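Cell stopped at Salinas: bent socket pins traced to worn finger pads

The CPU refit cell at Salinas was out of use for 5 days in July after it damaged the processor sockets on two desktop boards. It is running again, with some limits that are set out further down. We have had a fair number of questions from the other sites, Gonero in particular, so this item covers the fault, the repair and what needs doing before other cells go back to fitting processors.

What happened

The cell takes processors out of returned desktops, has them cleaned and tested, and puts them back before the machines go on to Zamska for resale. It had fitted 1,256 processors without a socket fault. Then, on one late shift, a desktop failed to power up at the test bench and was set aside as a bad board. A second one did the same before the shift ended. The bench operator opened both sockets under the magnifier and found bent pins along one side, in the same place on each board. The cell was stopped at 21:40 and locked off.

No one was hurt. Both boards were scrapped. The processors passed on a spare board and have gone back into stock.

The cause

The gripper holds the processor by its two side edges, with a textured pad on each finger. The left pad had worn smooth near the tip, so the processor could turn a little in the grip between pick-up and placing. The lift camera takes its picture straight after pick-up, when the part still sits square, and the program trusted that picture all the way to the socket. By the time the part got there it had tilted, and one edge came down on the pins ahead of the other.

There should have been a second safeguard. The arm is meant to back off if it feels too much push on the way down. The limit had been raised in the spring to get round false stops on cases with stiff side panels, and it was never put back. The change was not written in the cell log, and the weekly check sheet did not ask for the value.

When the arm was restarted for the fault checks, it was run at low speed with the power supply unplugged and stopped above an open socket on a scrap Dell board. The tilt showed up at that point, before any contact with the pins. 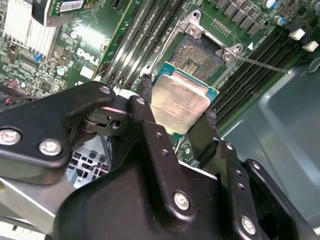 What has changed

Both finger pads have been replaced. Istinetti, who supply the gripper, have also sent a spare set, which is in the cabinet beside the cell. Pads are now changed after 70 shifts whether they look worn or not.

The push limit is back at its original value and is locked behind the supervisor code. False stops will come back on some cases. Clear them by hand and note the case model.

The program now takes a second picture directly above the socket. If the processor is out of square, the arm lifts away and returns it to the tray. This adds 2 seconds to each placing.

Two failed boards in one shift now means stop the cell and look in the sockets. Do not send them to the bad board shelf first.

Still open

The cell is back on single-processor desktops only. Workstation boards with two sockets are being done by hand until the new picture step has been tried on them. The backlog at Zamska should clear by the end of the month.

Gonero runs the same gripper with an older version of the program, and the second picture step will not load on it. Until the update is ready, processors at Gonero are to be fitted by hand. The cell there can still be used for memory and cards.

Other sites should check the push limit against the value on the plate inside the control cabinet door and write it in the log, with the date of the last pad change. If you have no record of a pad change, fit new ones before the next run. Spare pads can be ordered through the Salinas stores desk, which is open until 16:30.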